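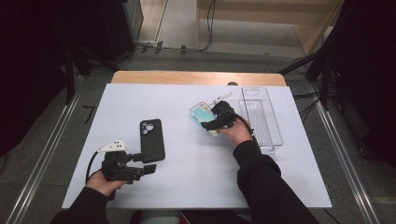 Why does a phone get warm when you use it a lot?
A phone gets warm when electricity moves through its tiny parts, and some of that energy turns into heat.

Every phone has a battery, a screen, and a chip that does the thinking. All of them need electricity to work. Electricity never passes through a part perfectly. A little of it is always lost along the way, and the lost energy comes out as heat. When you read a short message, the chip has very little to do, so the heat is too small to feel. When you play a game with fast pictures, the chip works hard and the back of the phone warms up.

Where does the heat go?
A computer on a desk often has a fan to blow hot air away. Most phones have no fan. The heat spreads out through the inside of the phone, reaches the outside, and passes into the air or into your hand. A thick case can slow this down, the same way a coat keeps you warm in winter.

Does charging make heat too?
It does. Inside the battery, charging makes a chemical change happen, and that change gives off some heat. Fast charging usually makes more heat than slow charging. If you play a game while the phone is charging, two kinds of heat add together.

What happens if a phone gets too hot?
The phone has small sensors that measure how hot it is. If the number gets too high, the chip slows down and the screen may go dim. If that is not enough, the phone may show a warning and turn itself off until it cools.

How can you help a phone stay cool?
Keep it out of the sun and never leave it in a parked car. Don't charge it under a pillow or blanket. If it feels hot, stop the game and put it down in the shade. Do not put it in the freezer. Water can form inside and damage it. If a battery ever looks swollen, don't touch it, and tell an adult right away.

Words to know
Chip: a small part that follows instructions.
Sensor: a part that measures something, such as heat or light.

Edley Science Pages for ages 6 and up
Last updated 19 May 2019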